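Table Setters Wanted for Gudo, Our June Supper Series

Do you fold the dish towels in thirds? Do you straighten the fork at a restaurant before you sit down? Then we would love to hear from you!

Gudo is a run of shared suppers put on by Brodomen, and this June we're seating 58 guests a night at long tables. We need people to help lay them, and to spend a couple of practice evenings with us beforehand getting the folds and the spacing the way we like them. No restaurant background needed. If you can carry plates and you enjoy making a table look cared for, you already have most of what it takes.

The cloth this year is orange, a lovely heathered weave with cream threads running through it, and we are a little bit in love with it.

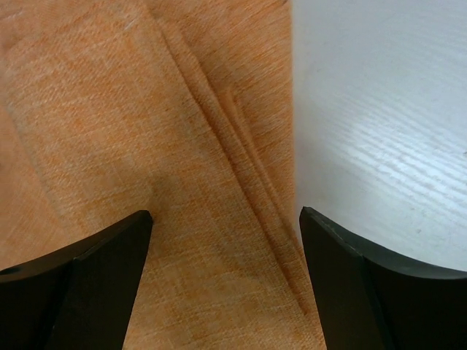

You'll learn two folds in the first session, one for the weeknight suppers and a fancier one for closing night. Domenica Schnyder teaches both, and she's patient (she taught me, and I was hopeless with corners). After that we move on to full settings: plate, knife, fork, glass, and how to keep a row even from one end of a table to the other. Dark cutlery and white plates look terrific with the orange, so expect to get fussy about angles. 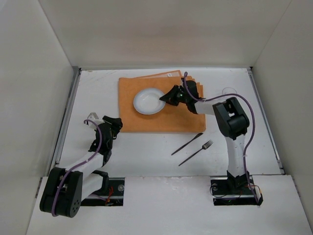
Photo: Brodomen / Skuvine

What we're asking for:
2 practice evenings, starting at 6
At least one supper shift, with setup done before guests sit down at 8
Comfortable shoes and clean hands

What you get: hourly pay for practice and supper shifts alike, a staff meal from the Mạch kitchen, and a set of napkins to take home when the series closes.

To apply, send a few lines to Shoaib Janjua at the Brodomen office with the evenings you're free. Tell him about a table you remember, too. It can be your grandmother's or a picnic blanket, we really do read them all!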